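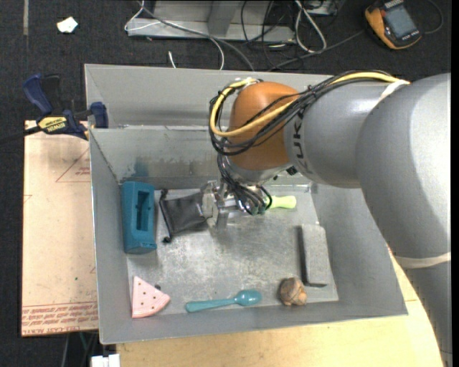

Binta Okafor objected that a warehouse does not need a theory of storage, only enough shelves. The objection is a fair place to begin Chapter 7, and the first section takes it up directly.

7.1 Storage as a Decision

Shelf space is bought once and paid for every day after that. A location that holds a slow item cannot hold a fast one, and the cost of that choice appears later as walking time. The storage problem is therefore stated in terms of assignment: given a set of items and a set of locations, which item goes where, and for how long?

Three terms are used throughout the chapter. A location is the smallest space with its own address. A slot is a location that has been assigned to an item. The pick face is the side of the slot from which units are removed. Readers who have worked in a plant that uses "bin" for all three should set that habit aside until Section 7.6.

7.2 Fixed and Floating Assignment

Under fixed assignment, each item keeps its slot whether or not stock is present. Workers learn the layout quickly, and errors are easy to trace. The penalty is empty space, which must be sized for the peak quantity of every item.
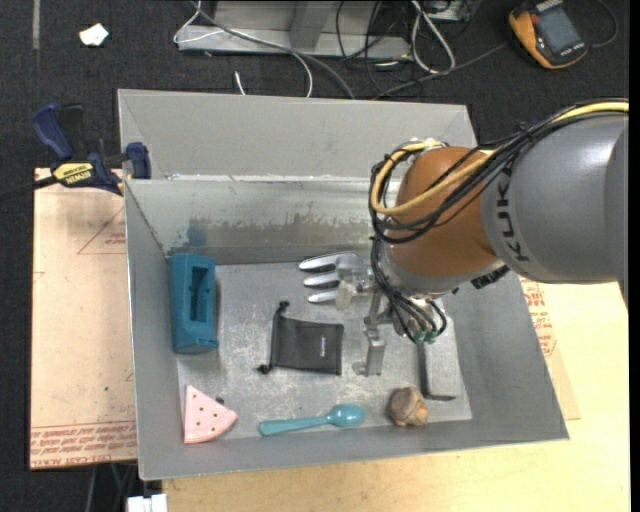
Under floating assignment, any open location may receive any item that fits. Space is shared, so the total can be sized closer to the average quantity on hand. The penalty is record keeping. A unit placed at the wrong address is lost to the system until the next count.

Most sites mix the two. The Hunholm depot, used as the running case in this chapter, keeps 144 fixed slots near the packing line and 700 floating locations behind them. Stock moves forward when a fixed slot falls below its reorder point. The layout was last revised in December 2020, and the data tables in Appendix C follow that revision.

7.3 The Cost of a Move

Let d be the distance in feet from a slot to the packing line, and let n be the number of visits per shift. The travel charged to the slot is 2dn, assuming one item per trip. A slot 37 feet away that is visited 100 times is charged 7,400 feet. Batch picking lowers this figure and is treated separately in Section 7.5.

Exercise 7.1 uses the layout drawn by Titilayo Eze for the Nyamweya site. Compute the travel charged to each fixed slot before reading further.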